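## 5. Setting up the flower sorting job

This section assumes the arm is bolted down, the controller has passed the checks in section 4, and the Kimix software opens without a warning. Allow an evening for it. The part files are in the Tilunby workshop folder under `sorting/flowers`.

### 5.1 Before you start

- Clear tools and drinks off the tabletop.
- Keep the stop button within reach of whoever is at the keyboard.
- Tie back long hair and take off lanyards.

**Caution:** The arm can move as soon as the controller is switched on. Stand outside its reach until the status line reads `READY`.

### 5.2 Laying out the table

1. Put one clear tray at each side of the table. The left tray is for hydrangeas and the right tray is for roses.
2. Lay the flowers across the middle in a loose row, heads towards the far side where you can. Mix the two kinds.
3. Leave a hand's width between blooms. Stems may cross lower down, but the heads should not touch.
4. Drop a few leaf sprigs near the edges. The program should learn to leave these where they are.
5. Check that the cable at the gripper has enough slack to follow the wrist through a full turn.

With red roses and pale blue hydrangeas the colour step is easy. Leaves lying over a small hydrangea head make it harder, so include at least one like that once the simple layouts work.
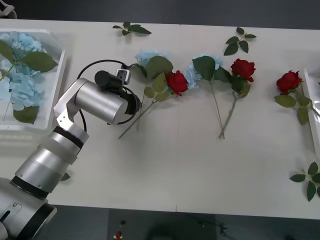

Jitendra Awasthi wrote in the margin of the first draft that crossed stems gave him far more trouble than hidden heads, and that step 3 ought to say so. On his runs the gripper closed on the rose and dragged the hydrangea along with it. If you see the same, lower the grip point towards the bloom, above the place where the stems meet, and set `lift_first` to `yes`.

### 5.3 Teaching the pick points

1. Select **Jobs > New** and name the job.
2. Set the speed to 64. Do not go higher until the job has run through cleanly several times.
3. Move the arm by hand control until the gripper is over the first bloom.
4. Lower it until the fingers are either side of the stem, just under the head.
5. Press **Store**. Wait for the tone.
6. Raise the arm, move to the tray on the correct side and press **Store** again.
7. Repeat for each flower.

**Note:** Artificial petals squash easily. Begin with a grip force of 100 and raise it in small steps. The wire in the rose stems can take more than the heads can.

### 5.4 First run

1. Press **Home** and wait for the arm to stop.
2. Press **Run once**.
3. Watch the cable for the whole run. If it pulls tight, press stop and go back to 5.2, step 5.

If error 572 appears, the arm has been asked to reach past its limit, usually for a tray set too far out. Move the tray inwards and store its point again. The time limit for a single pick is 3000 milliseconds, and Babita Tyagi's settings file in the same folder has a longer one for slow runs.

Save the job before switching off. Unsaved points are lost with the power.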